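The **Stoklow Guest House** is a small lodging on the island of Mabula, best known for its claim to be the oldest continuously operating guest house on the coast. The claim appears on its sign, its stationery and most tourist leaflets, and has been repeated often enough that many visitors take it as settled. The written record is thinner than the leaflets suggest.

## Location

The house stands on a slope above the village of Treltton, a steep walk up from the ferry landing. Brochures describe the walk as "five minutes." Guests with luggage have reported otherwise, and the path has no lighting after the second bend. All rooms are advertised as having a sea view. In the rooms at the back, the sea can be seen only by leaning out past the drainpipe, and one of them mainly overlooks the bakery roof.

## History

According to the version told by the owners, the building opened as an inn for salt traders and has taken paying guests ever since. No document supports the early part of this story. The first known mention of lodgers is in a parish account book, which records a payment for "beds and soup" at a house on the slope but does not name it. At least two other houses stood there at the time, and either would fit the entry as well.

The word "continuously" is also open to question. The building was used as a grain store for several winters, and a later lease describes it as "vacant and wanting a roof." Supporters of the claim say that a caretaking family lived in the kitchen wing during those years and may have put up travelers. There is no evidence that they did.

The local historian Alun Gough reviewed the matter in a pamphlet, *Beds and Soup*, and concluded that the house could be shown to have operated as lodging only since the ferry service began. The owners dispute this and sell a competing pamphlet at the front desk. It cites no sources.

## Rooms and facilities

The house has 17 rooms on three floors. Six of them have balconies, although older guidebooks give a higher figure that seems to count the window boxes. There is no elevator. Breakfast is served from 7 a.m. and is included in the room rate, apart from eggs.

The garden is often called "historic." It was laid out by the present owners on the site of a former goat pen. The lemon trees are healthy and the benches are comfortable, and most guests seem content with it as it is.

## The Oviton rating

For several years the house displayed a plaque reading "Oviton Preferred Stay." Oviton was a travel directory that sold listings by subscription, and the word "preferred" referred to the larger of its two advertising packages. The directory has since closed. The plaque was moved from the front door to the upstairs hallway, where it remains.

A framed notice in the lobby states that guests have left 1,434 favorable comments in the visitors' books. The books are kept behind the desk and may be read on request. Gough, who asked to see them, noted that many of the entries consisted of a name and a hometown with no opinion of any kind.

## Dining

The dining room is open to non-residents in the evening from May until the end of the season. The menu is short, and the fish stew is generally well spoken of. The house describes the recipe as 300 years old. Since it calls for canned tomatoes, this is probably best read as a statement of affection. Coffee is served at the table after the meal and costs extra.

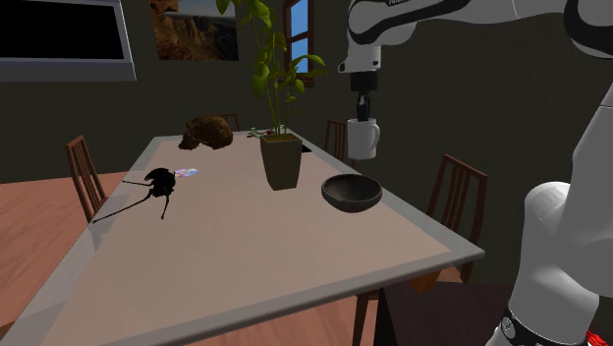
*A white mug above the corner of a dining table (computer rendering).*

## Access

The ferry to Treltton runs all year but is reduced to a morning sailing in winter, and it is often canceled in February. The guest house says that it stays open through this period. Callers have sometimes found the telephone unanswered, and the island's own visitor leaflet lists the house as "seasonal."

## See also

- Treltton ferry landing
- Lodging on Mabula
- Oviton (travel directory)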